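Toltetti Movie Makeup Shades – Data Card

What this is

A table of lip, eye and face products sold as tie-ins to film releases. Each row is one shade. The set has 169 shades from 108 product listings, covering lipstick, gloss, shadow, liner, blush and nail polish. Foundation is left out.

Files

shades.csv – one row per shade
listings.csv – one row per product listing
finish_terms.txt – the words we accept in the finish column

Columns in shades.csv

shade_id: text, never reused
shade_name: as printed on the package, including odd capitals
line: Ilham, Kourkoulas or Prurnden
type: lip, eye, face or nail
finish: matte, satin, metallic, glitter or sheer
hex: color of a swatch on white paper
wear_score: 1 to 5, blank if not tested
limited: yes or no

How it was put together

Shade names and types were copied from the listings by hand. Hex values came from 3 readings per swatch, averaged. Glitter shades don't average well, so treat those hex values as a rough guide. The wear score is one person's rating after a full workday, with no primer and no setting spray.

Known problems

Kourkoulas changed its shade names in April and some old names are still in the table. Prurnden sells two reds under the same name – use shade_id to tell them apart. Duo shadows are split into two rows, but the listing price is not split.

Loading

Files are UTF-8 with a header row. Read hex as text, or some tools will turn values like 001200 into numbers.

Terms

Free to use and change. Please keep the Toltetti name with any copy. Product photos are not part of the set.
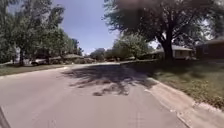
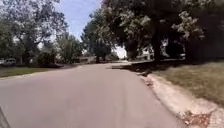
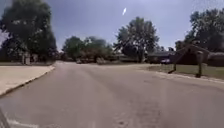

Street views, daytime. All three show asphalt road with a curb alongside.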